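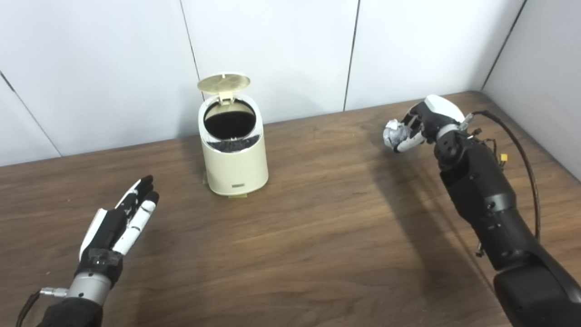 Issue 86

Jesteo, two weeks in: an app that won't let you post until you've calmed down

Reviewed by Charito Maglaya

In December I told a neighborhood page that anyone who reverses into a parking space is showing off. I had 2,000 replies by breakfast. One came from my dentist. So when Grukden put out Jesteo, a phone app that holds your posts hostage before the world can see them, several friends sent me the link separately and without comment.

Setup is quick. You connect your accounts, pick a holding time between ten minutes and a day, and choose a "second reader," which can be the app itself or a person you trust. I picked my brother Pascual. Jesteo then sits between you and the post button like a bouncer who has heard your material before.

The holding time does most of the work. I wrote a fairly savage paragraph about a woman who filmed a cashier for being slow, set it for an hour and went to buy onions. By the time I got home I still thought she was wrong, but I no longer felt the need to mention her haircut. The app showed me my draft with the haircut line shaded in orange and asked, "Would you say this in an elevator?" I cut the line. Then I cut the rest, and ate dinner at a normal time.

The shading is less reliable than the timer. It flagged "bless her heart," fair enough, and let through a sentence calling a city council candidate a damp sock. It also objected to the word "killer" in a post about my aunt's potato salad, and it took me four taps to convince it that she was safe. Sarcasm goes straight past it. I tested this at length, in the interest of readers.

The second reader feature depends entirely on your second reader. Pascual approved everything within seconds, including a draft that was just the letter k. You can set a minimum reading time, which I found on the last screen of the settings under a heading called Courtesy.

What I really wanted was help on the other side, when you're the one the crowd has come for, and the Shelter mode is the best thing in the package. Switch it on and replies pile up out of sight, with one short summary in the evening. To try it I reposted my parking opinion, with the comments open. The summary said 1,311 people had replied and that the general feeling was "unfavorable." I slept very well. The older Orncombe filter I used before would have buzzed for each of them, and then asked me to rate it.

Complaints: the battery drain is noticeable, the monthly price is hidden until the end of the trial, and deleting a draft plays a little chime that sounds pleased with itself. There's no desktop version either, so anyone who does their worst typing at work is on their own.

I'm keeping it, with the holding time set to 2 hours and Pascual relieved of his duties. My dentist has agreed to take over.

Posted August 7, 2025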